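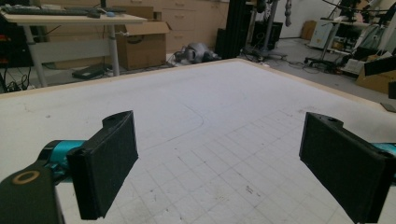 Two hand-held grippers, left and right trajectories drift apart on replay

Asked in: Perception and tracking

I'm recording two-handed demos with a pair of hand-held grippers and running the wrist video through the Cundotthorpe tracker to get a pose for each hand. Each track looks fine alone. When I load both into the Nieto planner and replay them, the jaws start in the right place and finish 14 mm too far apart. An episode is 300 frames. I've redone the intrinsics on both cameras and it made no difference. The table is a plain white board with a faint grid. Is this a calibration problem or a software one?

2 answers

Answer 1 (accepted)

Probably software. By default Cundotthorpe gives each camera its own map, and the planner lines the two up once, at frame zero. Any drift after that goes straight into the distance between the hands. Turn on shared_map in the session config, record a slow mapping pass before the first demo, and have both grippers relocalise against it.

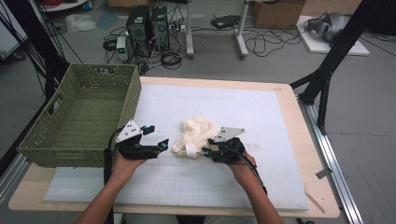
Cloth handling is the worst case for a tracker that runs on wrist video. With both grippers worked in close to a crumpled white cloth on a white board, there isn't much texture to match, and the faint grid squares all look alike. The tracker can slip by a whole square and still report a good score. A woven basket at the left of the table is far more useful to it, so don't mask it out. Do mask your own fingers and the cloth.

Also check the timestamps. If one stream lags by 2 frames you get an error that grows with hand speed and goes away when you stop. Yours is still there at the end, so I doubt it's that -- but plot it anyway.

Edited 26/11/2025: the option is called common_map from version 11 on.

Answer 2

Had the same thing with a Cematier rig. Stuck some printed markers around the edge of the table and it mostly went away. Never did work out the config side. I think the Rorico exporter also rounds positions, might be worth a look.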